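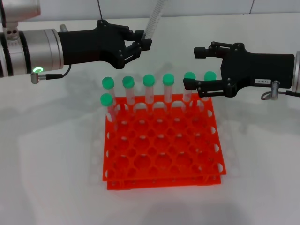 Plitham, August 31, 2019

The rack is the orange one, and I am glad I bought it. I had been keeping my seed samples in paper envelopes inside a shoebox, and by March the shoebox had stopped working as a system. Envelopes tore, the pencil rubbed off, and I sowed what I thought was parsley and got carrots.

So the seeds went into test tubes. A tube shows you what is in it, it takes up very little room, and you can tip out three or four seeds without losing the rest on the floor. I went with green caps for this year's seed. Next year gets a different color, probably yellow if I can find them. The caps press on and come off easily enough with one hand.

The rack matters more than I expected. My first was clear plastic and so light that pulling out one tube lifted the whole thing. It was also hard to spot on a shelf. The bright one I can find from across the room, and it looks good on a white table — a small point, but I see it every day.

Labels are still the weak part. I tried printed ones from Gokix and they curled at the edges after 2 weeks. Amparo Casado, who runs the seed swap over in Fledorton, writes a number on the cap in paint marker and keeps the names in a notebook. I have copied her. The notebook has the variety, where it came from, the year, and whether I would grow it again. For most of the tomatoes the answer is yes. For the Eder beans it is no, they were stringy.

One warning. Seed has to be properly dry before it goes into a capped tube. I leave mine on a plate for 12 days, longer if the weather is damp. Danish Zaidi lost a whole tube of squash seed to mold last fall after capping it too soon, and he had grown that squash for years.

I still need to do the lettuce and the dill. The lettuce is going to seed now and the dill heads are hanging in the shed, upside down in a paper bag.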